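Laundry Unloading Station: Walkthrough Checklist and Comments
Sedent site, Deseldale
May 2019
Form 13, washer rows only. Dryers have their own form and their own problems.

Marks used: OK, FIX (carry on, but fix it this week), STOP (no recording until cleared).

SECTION A. BEFORE POWER

A1. Floor in front of the washers dry and swept. OK.
Comment: Swept, anyway. The dust is now in a very neat pile beside the broom.

A2. Emergency stop within reach of the operator's chair. FIX.
Comment: Within reach if the operator has arms like the robot. Move the chair. The button is bolted down and the chair has wheels, so this should not need a meeting.

A3. Washer unplugged or locked out at the panel during arm sessions. OK.
Comment: Lockout tag signed and legible, a first since March.

A4. Door opens fully and stays open without help. OK.
Comment: A rolled towel was used as a doorstop on the last walkthrough. It has been returned to the laundry, where it is now an example.

A5. Cables kept clear of the arm's path. FIX.
Comment: Route to the left and tape down before every block of episodes. "It was fine yesterday" is not a cable route.

SECTION B. LOAD AND DRUM

B1. Load matches the card for the session (dark, light, mixed). OK.
Comment: Card calls for mostly dark with something pale in it. The model has so far learned that laundry is whatever is easiest to see, so please keep giving it dark loads until it gets over this.

B2. Pockets emptied, no pins, no belts. OK.
Comment: One coin found. It has been entered under foreign objects and then, I suspect, under vending machine.

B3. Clothes placed by hand and tumbled once, never arranged. FIX.
Comment: Two loads this morning looked folded. Kind of you, but the robot will never meet a customer who does this.

B4. Gripper starts below the rim, outside the drum. OK.
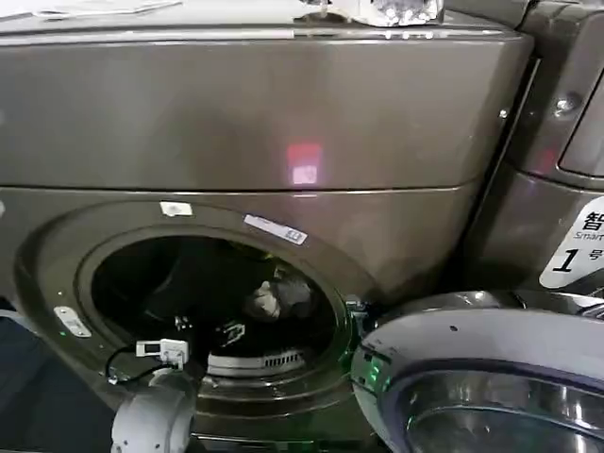
What do we do with an episode where the gripper drops the item?
Keep it, mark it "drop," and let the recording run until the arm is back at its start position. Drops are useful as long as they are labeled. The ones that hurt us are the drops saved as clean picks, and there were 32 of those in the last batch.

SECTION C. DURING RECORDING

C1. Operator's eyes on the arm, second person's hand near the stop. OK.
Comment: Second person's other hand was on a sandwich. The form has no box for this.

C2. Nobody reaches into the drum while the arm is live. STOP, cleared the same morning.
Comment: A sock fell and somebody went after it. The sock is not worth it. Pause, wait for the brakes to click, then reach.

C3. Arm speed at the teaching limit or lower. OK.

C4. Arm enters through the middle of the opening and does not lean on the rim or gasket. FIX.
Comment: Watch the wrist on deep reaches. The Dumau gripper covers are cheap, and the gaskets are billed to us.

C5. One item per grasp wherever the load allows. FIX.
Comment: The tangled pair of leggings counts as one item for this purpose and as a personal enemy for all others.

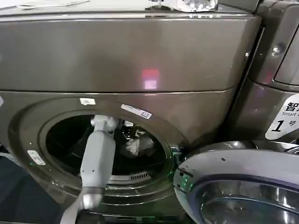
Item C4: gripper inside the drum, pale cloth to the right.

SECTION D. RECORDS

D1. Episode count on the sheet matches the count on the drive. FIX.
Comment: Sheet says 168, drive says 147. The difference was explained to me as "warmups." Warmups get their own column, starting now.

D2. Every episode labeled the same day. FIX.
Comment: Labels done from memory after a weekend read like fiction. "Grasped shirt, probably" cannot be used.

D3. Failed episodes kept, not deleted. OK.

D4. Copy sent to Du Plessis for review. OK.
Comment: They asked for fewer towels. We asked for a second arm. Both requests are being considered.

OVERALL: Pass with fixes. A2, A5 and C4 to be rechecked before the next dark load goes in. B3 will be rechecked without warning.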